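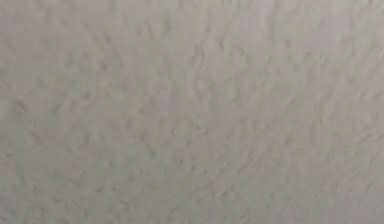

Progress report to the Huenchumán Fund, second quarter
Project: Ustcombe reading and homework sessions, run by Kidbridge
Wednesday, January 19, 2022

Short one this time, sorry, the accounts took up most of last week. Full figures are in the spreadsheet sent separately.

Where we are

Sessions running at both schools since November. After-school slot full, breakfast slot half full and climbing. 59 children on the register at the end of term. A few drop in without being registered and we are chasing forms for those. Attendance best early in the week, poor on Fridays, same as last year.

Reading records kept for every registered child. Teachers at the junior school say the younger ones are now taking books home without being pushed. Less clear with the older group. They come for the homework help and the toast, and the books are a harder sell. Graphic novels have helped. So has letting them read to the infants, which started by accident and is now a fixed part of the Tuesday session.

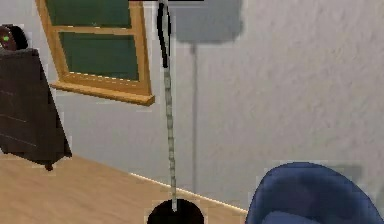

Maths help was not in the original bid but parents kept asking, so we have put one table aside for it. No extra cost so far apart from pencils and squared paper. Would like to discuss whether it can go in the plan properly for next year.

Money

Spent to date: £1665. Of that £1000 went on tutor hours, £600 on books and the rest on printing and snacks. Slightly under on books becuase the Junetetti order came in two parts and the second invoice hasn't landed. Will show in next quarter.

Snacks over budget. Fruit has gone up and the children eat more than we allowed for. Asking to move a small amount across from travel, which we have hardly touched.

Problems

Two tutors off ill in December, both same week. Cancelled one session, merged two others. Parents were told by text the same day but the text list was out of date and four families turned up anyway. List now fixed and checked monthly.

Book returns are slow. Nearly all come back in the end but it can take a whole half term, and the popular series are always out. We don't want to fine anyone. Trying a reminder slip in the book bag first. 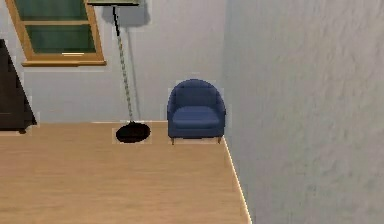

The baseline reading test took far longer than planned, nearly a fortnight instead of three days, and the results for the breakfast group are incomplete. We will retest that group before the half term break and send the scores on there own. Please don't use the part results in the table for anything yet.

Next quarter

Retest breakfast group, scores to you by end of February.
Second Junetetti delivery, label and shelve.
Recruit one more tutor for Fridays. Advert drafted, needs your logo, please send the new version.
Parent evening at the infant school, date not agreed yet.
Decide on older group: keep mixed session or split by year.

Decision needed from you

Moving the travel underspend to snacks. Yes or no by email is fine, we need it before the next shop order goes in.

Kidbridge, Ustcombe office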